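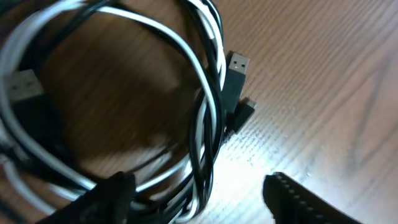 White cable, black cable, and the gripper's two black fingers at the Skotis open day.

I drove 90 minutes to Gulton in February to watch a robot tidy up somebody's charging cords, and I would do it again. Skotis had 2 arms running. The big one stacked crates and drew the crowd. I stayed with the small one, which they call Melter, and its tangle of USB leads.

Cables are apparently miserable work for a robot. A crate keeps its shape while you think about it. A cord has other plans. The engineer on duty told us they had logged nearly 3000 practice grabs - about the number I've made behind my own TV, with similar language.

I watched 7 tries and clapped for the ones where everyone else clapped. The toothed fingers move very slowly, like a man reaching for the last donut in a meeting.

There was a talk afterward by Saxena, the outfit that writes the software. It had slides. I went back to the cables.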